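The Wustcombe dry-waste collection program is a municipal service for the separate pickup of recyclable household waste in the town of Wustcombe. It began as a trial in the Protgate ward and was later extended to the rest of the town. Wet waste and sanitary waste are handled under a separate contract. 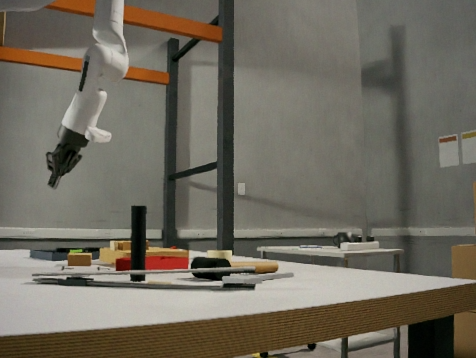
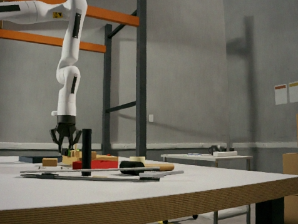
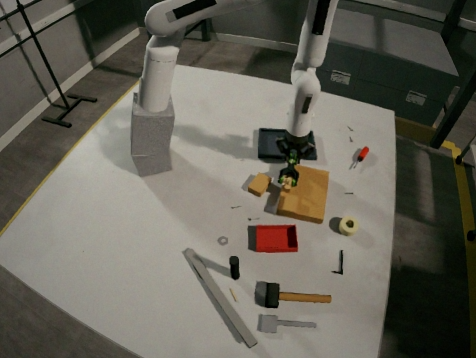 ## Background

Before the program, mixed waste was picked up daily and taken to the landfill at Zunville. Residents of Zunville objected to the smell and to truck traffic on the approach road, and the landfill stopped accepting unsorted loads from Wustcombe in May of the trial year. The town council then asked ward offices to draw up their own sorting plans. Protgate was the first to submit one. It was written by Bo-ram Ham, at that time the ward's sanitation officer.

## Operation

Dry waste is picked up twice a week, starting at 6:30 a.m. Paper, plastic, metal and glass go in one bag. Broken glass and used razor blades must be wrapped in newspaper and marked with a red cross. Crews may leave a bag behind if it contains food, and they attach a printed slip stating the reason.

Bags are taken to the sorting center on Baek Street, a former bus depot. Paper and cardboard are baled on site. Glass is sent out unbroken where possible, and plastics are sold by type to dealers.

## Coverage

The trial covered 1,549 households. After the first extension the figure rose to 3,916, including apartment blocks east of the canal. Shops and restaurants were left out until a commercial rate was set. Buildings with more than 90 units must provide a locked storage area at street level.

## Fees and penalties

Households pay no separate charge, as the cost is included in the property tax. Repeated failure to sort carries a fine, which doubles on the third notice. Ward offices hear appeals.

## Criticism

Tenants' groups have complained that fines are issued to whole buildings when the source of a bag cannot be traced. Street vendors in Protgate have asked for a late pickup, and the council has not yet scheduled one.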